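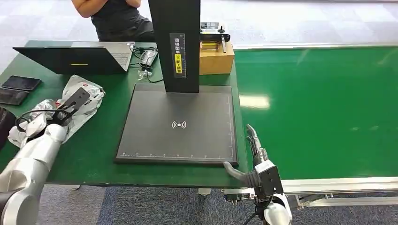
The scanning bench at Amside, belt on the right

zuzanna_t
Saturday, June 28, 2025

Right, bench people, I need your opinions (I know you have them). We've got the scanner stand in the middle of the table with the conveyor running down the side, and the laptop over on the left. It does the job, but I spend half my shift shoving cable out of the way with my elbow. The mouse lead is the worst of it, it ends up in loops between the laptop and the base plate and every parcel wants to drag it along.

My thinking is to move the laptop off the bench completely, on to a little shelf or an arm, and have the whole left side free for stuff waiting to be scanned. Kazimiera Laskowska on the other shift thinks I'm mad and wants it left exactly where it is. Who's right? Please say me.

14 comments

PMarciniak
You're right about the mouse, wrong about the laptop. We put ours on an arm in February and I hated it within a week. Every time you leaned on the bench the screen wobbled. Get a cordless mouse first and see how much of the problem is left.

nesrin.aksoy
Love a green bench! Ours is the same sort of colour and it hides nothing, every bit of white label backing shows up on it.

I'd go after the cables before anything else. Run them off the back edge and down a leg, with those stick-on clips. I bought a bag of 50 and used maybe half. Wipe the underside of the table first or they'll drop off on you, ask me how I know.

kazimiera_L
Hello, I am the other shift. The laptop stays put because I look at it after every single scan, and I don't want to be turning my head up to a shelf all day. Also some of us are shorter than Zuzanna. What I would move is the cardboard box at the back. It's always got something sitting on top of it and it's right where I'd like to put my finished pile.

zuzanna_t
The box is fine!! The box is handy. Things on the box are things I can find.
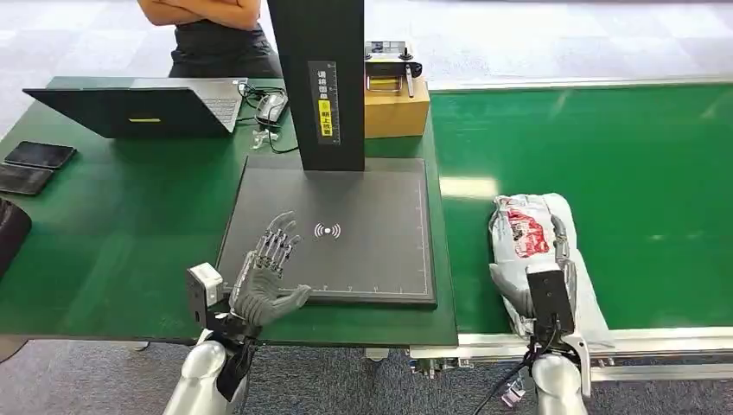
Scanner column and plate, with the label on the front

WaldekK
What does the label say? I don't read Chinese. We're looking at getting a stand for our Jekholm unit and I'd like to know if there's anything we need to stick an English version over.

zuzanna_t
It's asking you to put packages face up. We've not bothered translating it, you get told once on your first day and that's that. The yellow bit under it is a warning sticker.

WaldekK
Ta. And do you use the ruler marks on the plate?

zuzanna_t
Sometimes, for the small flat things. Mostly I just aim for the middle, where the little wireless symbol is.

PMarciniak
See, I'd disagree with that. Line up with an edge, always the same edge, and your hands learn it. We did roughly 2,000 parcels the week before Christmas and I wasn't looking at the plate at all by the end.

nesrin.aksoy
Middle for me too, sorry Przemysław. Edges are for people with tidy parcels. Half of ours come back in a carrier bag wrapped in tape.

kazimiera_L
Middle. We agree on something, write it down.

WaldekK
What about the phones on the left, do they live there? We had a rule against phones on the bench at my last place and I thought it was daft until one went down the belt with the outgoing stuff. Took us till the afternoon to get it back from Bednarek.

zuzanna_t
Oh no, that's given me the fear now. They could go in a tray on the wall I suppose – there's a free hook near the door. I'll ask.

OK so the plan for Monday: cordless mouse, clips, cables off the back edge, phones in a tray. The laptop stays for now, but I'm going to try it 5 cm further left and see if Kazimiera notices.

kazimiera_L
I can read this.

3 shares

Recent in Benches and Packing Areas
Best tape gun for small hands?
Anti-fatigue mats, are the thick ones worth it
Kernedgate shelving, bolts missing from the box
Where do you keep your returns pile
Cable clips that stay up in a cold unit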